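Bondbridge opens its doors in Hiltutdale this June, and I couldn't be happier

For immediate release

I've been sitting on this news since the winter and I'm very glad to let it out at last. From June, Bondbridge will be running a mending and sorting workshop in the old Szulc button works in Hiltutdale, and everybody who has ever owned a drawer full of odds and ends is invited to come and use it.

If you grew up round here you'll know the building. It's the long brick one by the river, put up in 1945, and my gran used to walk past it on her way to the market and complain about the noise. Szulc made coat buttons there, then blazer buttons, then (for one rather odd stretch) nothing but toggles. When the machines went, the building stayed shut, and I used to look through the windows on my way home and think what a waste of good daylight it was. 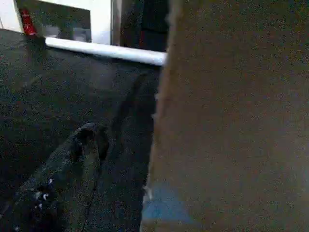
We started Bondbridge as a swap table at the Sunday market in Vusau. People brought us buttons, zips, hooks, curtain rings, bits of trim -- all the things you can't throw away and can never find when you need them. Colour is how most people look for a button, so colour is how we shelve them, and that gets harder than it sounds once you reach the in-between shades. Tan-brown that slides off into greyish-olive, say, with a patch of muted blue down at the bottom, and you'd be surprised how long two grown adults can argue over which shelf that lot belongs on. I've lost that argument more than once. We've settled on putting the awkward ones next to whatever they'd look nicest sewn on to, and our regulars seem to manage perfectly well.

The new place gives us room for all of it. There'll be 30 seats at the long benches, with good lamps, sewing machines you can book by the hour and a big cutting table for anyone tackling curtains. Downstairs is the button library, which opens with 677 labelled drawers, most of them filled from the Vusau table and from the boxes left behind when Szulc closed. You can take what you need and pay what you think is fair, or bring something in and swap it. I'm hoping for plenty of swapping! 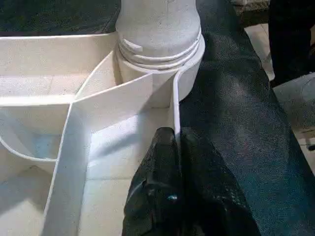 White tray with separate compartments around a central column.

We'll also be running evening classes. The first batch covers darning, replacing a zip, turning up trousers and taking a collar off and putting it back the other way round, which my mother did to every shirt in our house and which I still think is the cleverest trick in sewing. You don't need to know anything beforehand. Bring the thing that needs mending, and a flask if you don't care for our tea. There are 200 free class places for people living in Hiltutdale, and you can put your name down at the Bondbridge table in Vusau any Sunday until we open.

We're still after a few bits and pieces: thread on big reels, tailor's chalk, dressmaking shears that can take another sharpening, and any old Szulc sample cards you might have in the loft. I'd love to get a full set of those up on the stairs. If you worked at Szulc, or your parents did, please come and tell us about it as well -- we've got a visitors' book waiting and at the moment the only entry in it is mine.

Notes for editors

Bondbridge is a mending and haberdashery swap based in Vusau and, from June, in Hiltutdale. The workshop is in the former Szulc button works, with step-free entry on the river side. Reporters are welcome to visit before we open and can arrange a time with us at the Sunday table.

ENDS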